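Stondari Home Forum > Desks, Shelves and Storage > Small bits on a white desk, what do you use?

Started by clanden_kate, 2022-10-08
Replies: 6 Views: 2525

clanden_kate
We have moved the home desk to the spare room and I am trying to keep it clear this time. The top is plain white. The problem is small things. Rubbers, adaptors, a tape measure, keys, the little blocks my son leaves behind. They spread out over the whole desk and by the end of the week there is no room to write.

I have tried a tray with compartments and it just filled up. I have tried a drawer and then I can't find anything. What do other people do? I don't want to spend a lot.

piras72
Drawer, but with boxes in it. I use the lids from old card boxes, cut down so the drawer shuts over them. One for cables, one for stationery, one for everything else. It cost me nothing and it has lasted since February.

The trick is to put the drawer in order once and then leave it alone. If you keep changing it you will never learn where things are.

Nizar Nassar
I don't agree about the drawer. If it is in a drawer I forget I own it and buy another. I had 3 tape measures at one point.

I keep one dark flat thing on the desk and small bits go on that and nowhere else. A slate placemat will do, or a big mouse mat. You can see at once what is on it, and when it is full you have to deal with it. The rest of the desk stays white and empty.

drasar_bill
How is that different from a tray? She said she tried a tray.

Nizar Nassar
A tray has sides. Things pile up against the sides and you stop seeing what is at the bottom. With a flat mat you can't pile anything, it slides off.

drasar_bill
Then it slides off on to the desk and you are back where you started. Sorry, I have cats. Anything without a lip on it ends up on the floor in my house. I would want at least a low edge, even a strip of wood glued along the back.

marrowfat
Agree with Bill about the lip if you have animals or small children. Otherwise I think the flat one is fine.

One thing to add is colour. I lost a white rubber on a white desk for most of a month. It was next to the lamp. I now buy the brightest version of anything small, and if it only comes in white or black I put a bit of coloured tape on it. My key tags are orange and the scissors have red handles. It looks a bit like a nursery but I find things.

piras72
That would drive me mad. I like a desk to look calm. If everything is in the drawer it doesn't matter what colour it is.

marrowfat
Each to their own. I would sooner find the scissors.

clanden_kate
Thanks all. I went for Nizar's way to begin with as it was free. No cats here so I have left out the lip for now. I did take the point about colour too. Green on black is easy to spot, I will say that.
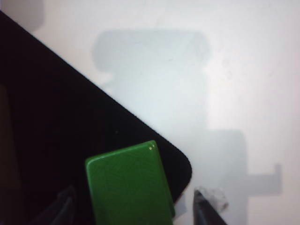

Bill asked on the other thread whether a smooth surface would scratch, and I think he is right to worry. Grit gets under small things and then you push them about. If it's anything you care about, put a cloth or a bit of felt down first. Otherwise get a cheap mat and let it get marked.

drasar_bill
Yes, that was me. I ruined the top of a decent side table with a bowl of keys. The felt in sheets with a sticky back is good, but clean the surface before you put it on or it peels at the corners.

Nizar Nassar
Cork also works. It isn't dark so you lose the contrast, but things don't slide so much, and that might suit Bill.

drasar_bill
The cats eat cork.

clanden_kate
I will look for felt at the weekend. Has anyone got a way of dealing with the adaptors? They are the worst of the lot, they have no home and I am afraid to throw any out in case it belongs to something.

piras72
Label them. Masking tape round the lead, write on it what it goes with. Any you can't name go in a bag with the month on it. If you haven't opened the bag in a year it can go to the recycling point.

marrowfat
A year is a bit short. I needed one after two years, for an old radio. But the labels are a good idea - I might do mine tonight.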